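Equipment planning for handheld gripper data collection

From Mollah, the automation reference

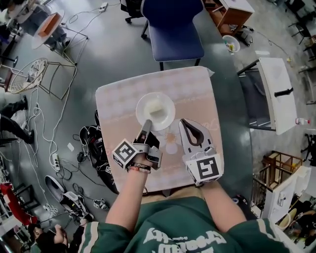
An operator with a hand-held gripper in each hand at a small table. Marker cubes are fitted to both grippers.

Equipment planning for handheld gripper data collection is the part of a robot learning project in which the number, type and cost of collection stations are settled before recording starts. It covers the grippers themselves, cameras, computers, furniture, power, storage, spare parts and the objects to be handled. It is normally done separately from the budget for the robot arms on which a trained policy will later run, as the two are bought on different schedules and often from different suppliers.

Background

In teleoperated collection every station needs at least one arm, and the arm sets the price of the station. Handheld collection removes the arm. The operator works directly with a pair of grippers, and the position of each is recovered from camera images, inertial sensors, printed markers or a combination of these. The hardware cost per station falls sharply, and labour becomes the largest line in most budgets.

Planning methods carried over from teleoperation tend to underestimate small items as a result. Cables, chargers, mounts and table coverings were minor costs beside an arm. Beside a pair of handheld grippers they can make up a large share of the purchase.

Station contents

A bimanual station is usually listed as 2 grippers, the head or wrist cameras, a recording computer, a table, a chair and a set of task objects. Household tasks use ordinary goods such as plates, cloths and sponges, bought locally and replaced as they wear. Table coverings are budgeted as consumables where the project calls for varied backgrounds.

Marker cubes are cheap to print but need a spare set for each gripper. A cube with a scuffed or bent face may still be detected, with a larger pose error, and such faults are harder to find than a complete loss of tracking. Plans that allow for one spare set per gripper generally also allow time for recalibration after each change.

Power and floor space

Several stations sharing one room need a power plan. Computers, battery chargers and network equipment are commonly run from power strips, and the cable runs between them should be measured before ordering. Floor area is worked out from the operator's reach, the access needed behind each chair and a place to put down equipment between sessions. Furniture for the background, where wanted, is counted in the same area.

Costing

The usual unit of comparison is cost per accepted episode. It is found by adding the depreciated hardware, consumables, operator hours and review hours, and dividing by the number of episodes that pass review. Cost per recorded episode is also quoted, and the two should not be mixed in one table.

The Jurkitz sheet, a planning form drawn up by Ashraful Wickramasinghe, is laid out for batches of 1000 accepted episodes. It has separate columns for items bought once, items bought per station and items bought per batch. A worked sheet for a kitchen task set gives 445 as the hardware cost of one station, in pounds, excluding the computer. The sheet treats gripper fingertips as a per-batch item and gripper bodies as a per-station item.

An acceptance rate of 80 per cent is entered on the sheet by default. The figure is a placeholder and should be replaced after the pilot – a low rate raises operator hours and consumables together, and may justify a better camera where the faults are mostly in tracking.

Purchase or hire

Short projects may hire. Brostness lists complete stations by the month, with marker sets included and fingertips charged on return. Plirnum sells grippers only. Purchase is normally preferred where collection will run past one budget year or where the gripper geometry must match a particular robot. The second condition should be checked first, as a mismatch in jaw opening or finger length can make recorded episodes unsuitable for the target arm.

See also

Fiducial markers
Gripper calibration
Teleoperation
Depreciation of test equipment

Page last revised 2/4/24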